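Holtberg opens up its kitchen-table planner, and the new release finally explains itself

The small software team at Holtberg has put out a new version of Watus, its planning and perception package for household robot arms, and for anyone who has spent an evening staring at a motion planner that simply says "no path found" and leaves it at that, the news is good. The headline feature of the July release is a plain-language trace that tells you why the planner turned an idea down, which object got in the way, and what it tried next.

Watus has been around for a while in a quieter form. It began as a set of scripts for sorting out grasps on cluttered tabletops, grew a perception layer, then a scheduler, and for a long time was passed from lab to lab with a readme that everyone agreed was a bit thin. The team has now cleaned up the whole thing, given it proper installers, and rewritten the documentation from the first page to the last (the old readme is still in the repository, for those who are fond of it).

The trace works on every step of a job. Ask the arm to pick something up, and Watus writes down each grasp it considered, along with the reason it was kept or dropped. A wrist angle may be out of reach. A finger may pass too close to a neighboring object. The estimate of where the object sits may be too shaky to trust, in which case the planner can ask for another look before it commits to anything. All of this was going on inside the older versions too, but you had to attach a debugger to see any of it, and even then you needed a good deal of patience.

Much of the testing was done in Hilano, the team's simulated home, where rooms and furniture can be rearranged and the tabletop clutter shuffled between runs. The test set that ships with the release has 500 table layouts, and each one can be replayed from a saved seed, so that two people in two different places can look at the very same failure and argue about it properly.
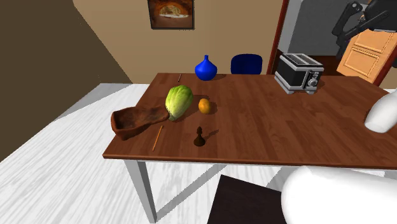
A simulated table in Hilano, with a cabbage, an orange, a chess pawn, a blue vase and a toaster among the objects to plan around.

The mixture of things on the tables is quite deliberate. Large rounded shapes ask something very different of a gripper than a pencil does, and a planner tuned on one kind will often make a mess of the other. Thin objects lying flat were the weak spot in the last version, the team writes in its release notes, mostly on the perception side: the pose estimate would flip end for end between one update and the next, and the planner would faithfully follow it back and forth. The new tracker holds on to its earlier guess until it has a good reason to change its mind, and the notes say the flipping has all but gone away.

Objects that touch each other have had some attention as well. Watus used to treat two items in contact as one lump if their colors were close, and then look for a grasp wide enough to go around both. It now keeps several possible outlines alive at once and chooses a first move that makes sense for most of them – a gentle approach from the free side, for instance, in place of a straight drop from overhead.

Speed was the other big worry. Writing out a reason for everything sounds expensive, and early builds were slow enough that people on the mailing list complained, politely but at some length. The team's answer was to move the trace to its own thread and to cap it at 2000 entries per plan, with the oldest dropped first. You can raise the cap in the settings if you have the memory to spare, or switch the trace off altogether once a job is running nicely.

There is also a new viewer, called Shek, which opens a finished run in the browser and lets you scrub along it with the trace scrolling at the side. Click on a rejected grasp and it is drawn in place, together with the object it would have bumped. It is a simple tool, and the layout takes a little getting used to on a small screen, but it is a lovely way to get a newcomer up to speed, and several of the tutorials now lean on it.

A few rough edges remain. Hinged doors are handled as fixed obstacles during a single plan, so a door that swings midway through a job means planning again from the start. Shiny surfaces can still confuse the depth filter. The team lists both as open issues and says that work on the door problem has begun, with a first patch already up for review in ticket 2745.

Watus and Shek can be downloaded from the Holtberg project page, along with the Hilano test layouts. The installer needs 10 gigabytes of free disk space, and users of the previous version should convert their saved scenes with the migration script before opening them in the new one. Bug reports are welcome on the mailing list, preferably with the layout seed and the trace file attached.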